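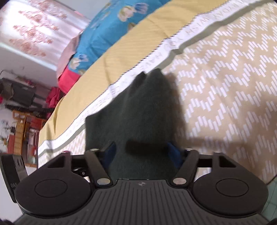
Contact sync meeting, April

Chair: Crisóforo Zepeda

1. Calendar import
Great news to start – Junik now reads shared Elstead calendars, and all 2822 test events came across with their reminders intact! Crisóforo thanked everyone who stayed late on it.

2. Duplicate contacts
Lozano merges cards in batches of 100. We all liked the idea of 200, so Birnumex will try it on the 3000-card address book before the next build.

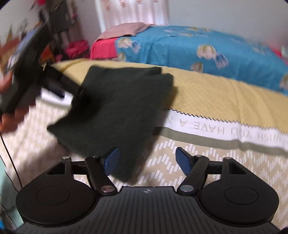
Gripper with blue pads

3. Next steps
Crisóforo to write up the merge settings for the help page. Group labels held over to next time. Closed at 4:15 p.m.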